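Support > Tickets > Cell 5 > Open > Print view

Ticket 1064: Arm stops above board, protective stop on way down, block pushing cell
Last updated: 29 Jul 2025
Opened by: Laurier Cormier
Assigned: Heike Thiele 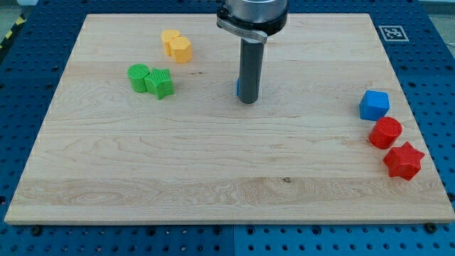 Arm goes to the start pose fine, rod down over the board, then the push program throws a protective stop before the first move. Message is "contact force limit, Z". Nothing is touching as far as I can tell. Clear it, restart, same thing. Happened 6 times before I gave up and wrote this.

Setup so you don't have to ask: rod tool in the clamp, pale wood board on the blue table with a bolt head near each front corner, printed blocks (yellow, green, blue, red), marker on the table past the far right corner. Program is Ruludton push-sort, the one Dzintra set up. Controller is the Gromura. No code changes by me.

Need this back, we are behind on the sort runs.

-- Laurier

Heike Thiele:
Does it stop at the same height every time? And which tool profile is loaded. Please don't raise the force limit to get around it.

Laurier Cormier:
Same height yes. Profile says ROD_LONG. Did not touch the limit.

Heike Thiele:
OK. Do these in order, write down what you get.

1. E-stop in, check the clamp lever is fully closed. Try to twist the rod by hand.
2. Release, home the arm, zero the force sensor in free air well above the board. Nobody inside the tape.
3. Jog down slow over bare wood, near side of the board where there are no blocks. Note the Z force reading as you go.
4. Run the marker check. Send me the table height it reports.

Laurier Cormier:
1. Lever closed. Rod does not twist.
2. Zeroed OK.
3. Reading stays near zero all the way down. No stop!! So jogging is fine and the program isn't.
4. Marker check passes. Height is the same as in the cell sheet.

Heike Thiele:
Good, then it isn't the sensor. Was the zero lost after you loaded the program? Load it, don't start, read Z force again.

Laurier Cormier:
Reads high as soon as the program loads. Arm not even moving. Unload, goes back to zero.

Heike Thiele:
That's payload. The program is setting its own tool mass on load and it doesn't match what's on the flange. Controller thinks it's carrying something heavier so it sees a force that isn't there. Dzintra, what mass is in the Ruludton header?

Dzintra Kļaviņa:
Header still has the old Bouchard gripper, my guess. I copied the file from the pick cell when we started pushing and changed the TCP but maybe not the mass. Checking.

Yes. TCP is for the rod, mass and center of gravity are the gripper's. Sorry. It worked before becuase the installation settings were overriding the header.

Heike Thiele:
And what changed that?

Concetta Vitale:
Me probably. Controller update went on from the Jivier laptop last night and I ticked "program settings take priority". It was the default in the dialog. Didn't think it touched payload. I should of put it in the log.

Heike Thiele:
Please add it now, with the old and new setting. Until it's sorted: cell 5 in manual only, reduced speed, no auto runs.

Safety note for everyone, not just this ticket. We got lucky on direction. A mass that's too high gave us a false stop. With the error the other way the arm could push harder than the limit before it trips. Wrong payload is a safety fault, treat it like one. Dwight is copied.

Dwight Arsenault:
Seen. Cell locked to manual, tag on the pendant. I want the tool weighed, not a number from the drawing. Clamp band and rod together. And a stop test before auto goes back on.

Laurier Cormier:
Weighed rod + clamp on the bench scale, number is in the cell sheet. Dzintra put it in the header, I ran the payload routine on the controller as well and the two agree. CG updated too.

Loaded program: Z force near zero, stays there. Started at reduced speed, no stop. Did one push of the red star toward the near edge, fine.

Then ran the stop test with the foam pad on the wood. Tripped like it's supposed to. Repeated until Dwight was happy.

Dwight Arsenault:
Happy. Auto OK at normal speed. Tag removed. Signed in the cell book.

Laurier Cormier:
100 pushes in auto, no protective stops. One block went off the edge of the board but that's the planner, will open a seperate ticket.

Dzintra Kļaviņa:
Took mass and CG out of the header altogether. Program now calls the profile by name and quits if the profile isn't found. Going through my other push files for the same mistake -- found it in the stacking demo, fixed, not tested yet.

Heike Thiele:
Root cause: gripper payload left in copied program header, exposed when the controller update changed settings priority. Fix: profile by name, measured mass.

Still open:
- Concetta: set priority back to installation on cell 5, check the other cells
- Dzintra: test stacking demo at reduced speed before anybody runs it in auto
- Laurier: planner ticket, link it to this one

Leaving 1064 open till the first two are in.

Concetta Vitale:
Cell 5 set back and logged. Other cells were never updated so still on the old setting. Holding the update for now.

Prev ticket | Next ticket | Back to queue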